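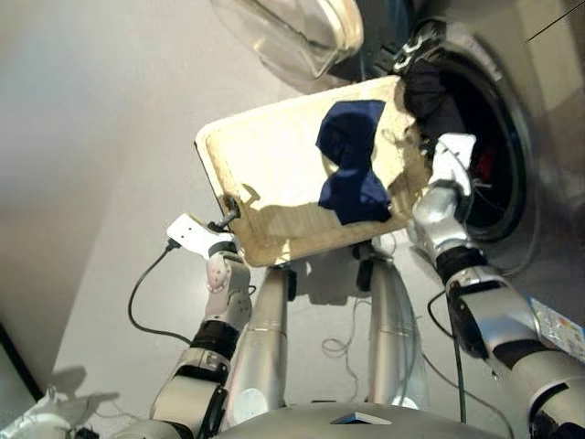
One reader on the Drukport users' list wrote that they had stopped thinking of two-armed carrying as an arm problem at all: "Once both grippers are on the same rigid thing, you've got one mechanism with a loop in it, and your planner had better know that." We couldn't put it better, and it's very nearly the design note that Majimbun grew out of.

**Majimbun** is Ellham's planning and control package for robots with two arms that share a load. It takes a goal for the *object* (tray level, tray tilted, tray under the washing machine door) and works out what each arm has to do to get there. You write the plan once, for the thing being carried, and both arms follow it.

We've been building it against laundry tasks since January and they are a wonderful test! Cloth has no fixed shape, a front-loader puts a round door and a deep rim right where the elbows want to go, and a tray is wide enough to hide half of what the head camera would like to see.

## What's in the package

**Shared-load planner.** Treats both arms and the object as one closed chain. When one gripper has to let go, the planner opens the chain, replans for the arm that's still holding, and closes it again when the second grip is back. Plans come out as ordinary joint trajectories, so you can look at them in whatever viewer you already use.

**Tilt limits.** Give the tray a maximum slope for each stage of the job. The default is 15 degrees when something is lying on the surface — you can loosen it for an empty tray or switch it off while you're tipping things out. Limits are checked along the whole path as well as at the end points.

**Cloth-on-surface tracker.** Keeps a rough outline of whatever is lying on the tray and tells the planner if it starts to slide. It reports a region and a confidence, with no attempt at naming the garment. Dark cloth on a pale tray is the easy case, and a good one to begin with.

**Shadow handling.** New in this release, and the part we're most pleased with. A head-mounted camera under a ceiling light throws the robot's own outline straight onto the work. Earlier builds would treat that dark patch as a cloth and politely try to keep it from falling off.
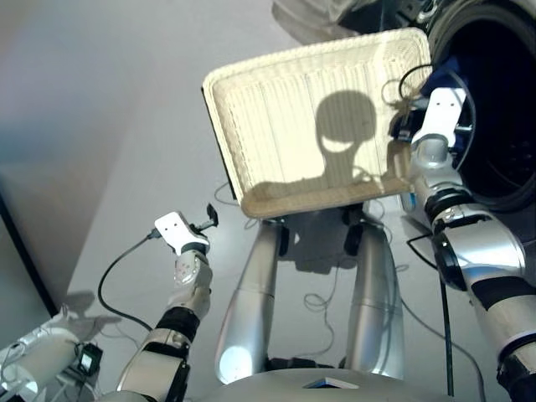 *Ellham Tooling Notes, issue 554*

The tracker now predicts where the robot's shadow should land, using the joint angles and one light position you set at start-up, and marks down anything dark inside that area. Our replay set has 1,134 short clips of trays being lifted, turned and set down, and it ships with the package so you can run the same checks on your own changes. If you find a clip where it gets muddled, please send it in. We love those.

## Getting it running

You'll need joint feedback from both arms and a colour camera at the head. Depth is used if it's there. The control loop runs at 100 Hz by default, and the setting lives in `loop.rate` in the main config file.

1. Load your arm description and run `maji check`. It will complain about missing joint limits, and it's usually right.
2. Describe the tray: outer size, rim height, and where each gripper may hold it.
3. Set the light position with `maji light`. A guess to the nearest half metre is fine.
4. Try `maji dry` before anything moves.

Trays with a textured rim need slightly wider grip zones than smooth ones. Cables that run outside the arm are worth adding as soft obstacles too: the planner gives them room without refusing a path that brushes past one.

## Works with

- **Heveck** scene editor, for drawing grip zones and keep-out volumes by hand
- **Drukport** bridge, version 3 and later, for arms that don't take trajectories directly
- Plain log files, if you only want to replay

## Known gaps

Two strong lights still confuse the shadow step, as only one can be set. Handing an object from one gripper to the other in mid-air is planned but unchecked for slip. Glass doors are awkward for depth cameras, so draw the door in Heveck as a solid and let the planner go round it. Woven trays with open gaps haven't been tested much.

The change log and the full list of config keys are in the `docs` folder.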